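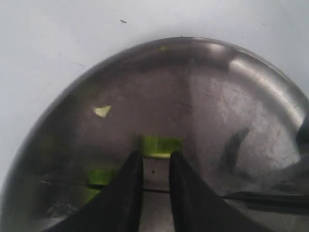 *Wrist view into the big bowl, green bits around the fingertips.*

11/20/24, bench notes, pepper slicing

Long one today, so get a coffee first. I promised Kerstin I would write down my answer to the question she keeps asking on our calls, which is whether a two-armed setup like ours could take over any of the prep work in a small kitchen. She has the Wollcombe people waiting on her for an opinion and they want it in December, and I would much sooner she got it from my notebook than from whatever I blurt out on the phone at the end of an afternoon.

My short version is that the cutting is nearer than I thought and everything on either side of the cutting is further away. I went into this project sure that the blade would be the hard part (I think we all did, Leopoldo most of all), and I've been slowly talked out of it by spending my days next to the thing.

Bowl first, as that's what I have been stewing over. Picking a whole pepper is a nice, forgiving job. It's long, it's a bit springy, and if you close on it a finger's width off center you still get it. Small pieces are another matter. They lie flat on steel, they slide when nudged, and the curve of the bowl keeps changing the angle you ought to come in at. A person just tips the bowl, or sweeps with the side of the hand, and never thinks of it as a skill at all! The polished wall doesn't help us either. The wrist view gets all sorts of glare and smoky reflections off the metal, and I'd dearly like to know how many of our bad approaches come down to that. Note to self: try a matte bowl, any color but green. Leopoldo thinks his mother has one with enamel inside and has offered to bring it in, on the understanding that it goes home again without scratches.

### Holding and cutting

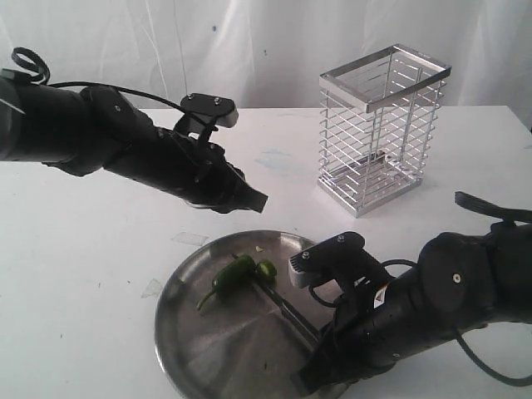 Slicing is really two chores that have to agree with each other, and that's where most of my worrying goes. One hand keeps the food still, the other moves the edge, and each of them has to know what the other one is up to. What I'd want a kitchen owner to understand is how much a cook's free hand does: it pins, it feeds, it turns the thing over, it feels that the skin is giving way before the eye sees it. With the knife arm down over the plate like this, blade tip by the pepper and one round slice at the end of it, the left gripper is empty and off above the table, and a cook's left hand would hardly ever be that far from the work. I would like the policy to treat the holding hand as the one in charge and let the knife follow. Leopoldo disagrees and says timing will sort it out if we give it more demonstrations. He may be right, he often is, and we've agreed to try it both ways before either of us gets smug.

We now have 2,156 demonstrations in the pepper set, counting the ones Kerstin's group at Molau recorded for us. I went back through the newest batch this morning and pulled 15 of them for cleaning up, mostly pauses where the operator (me, I'm afraid, in quite a few) was waiting for a good idea. Number 301 is the one to look at if you want to see what I mean about feeding the pepper forward. It's slow but it's lovely.

Other things while they're in my head:

- The Floment planner still prefers a long way round to get back over the plate. It's safe and I won't complain too loudly, but a cook would have moved on to the onions by then.
- Knife grip: the handle can roll a little between flat fingers. Leopoldo wants to make a sleeve with flats on it. I say yes please, and two of them, so we have a spare.
- Try longer and shorter peppers on purpose. I keep choosing nice straight ones at the market without meaning to, and that's no kind of test.
- Wipe the table and peel off the old tape before the next recording day.

### Kerstin's list

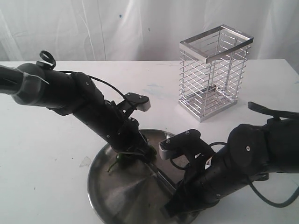
**Would you leave it to prep vegetables in a working kitchen without anyone standing by?**

I wouldn't, for now. I'd let it slice with a person close enough to stop it, and I'd keep the person for the washing, the sorting and anything that has to be picked up in small pieces. What it could offer today is a steady pair of hands for one dull repeated cut, and a kitchen as small as the Wollcombe one changes its dull cut every half hour.

I know that sounds gloomier than I feel. When I started at Cuevas we were pleased to get a sponge from one side of a sink to the other, and now I'm sitting here fussing over whether the second hand is graceful enough. That is a happy sort of problem to have. It's only that a kitchen doesn't buy a slice, it buys a clean board and a full tub at eleven o'clock, and the slice is a small part of that. Floors got their machines early on because a floor can be done badly all day long and still end up cleaner. Peppers aren't so patient.

If I had to put the chores in order for Kerstin, easiest first: moving whole items from one spot to another, then straight repeated cuts on something firm, then stacking, then gathering up small pieces, then cleaning down. I'd be glad to be argued with about stacking. I haven't tried it with wet plates and I suspect wet plates would move it down the list in a hurry.

For next time: matte bowl if Leopoldo remembers it, the holding-hand version against the plain one, same knife for both. 2 runs each to start with, so we can find out what's silly before we commit a whole day to it. I also want to try a soft scraper in the left gripper for the small bits. It feels a bit like cheating, but my grandmother never picked up chopped pepper with her fingertips either, she used the back of the knife.

Kerstin, if you read this before we talk, please bring the Molau settings for gripper force. Ours are all guesswork below the halfway mark.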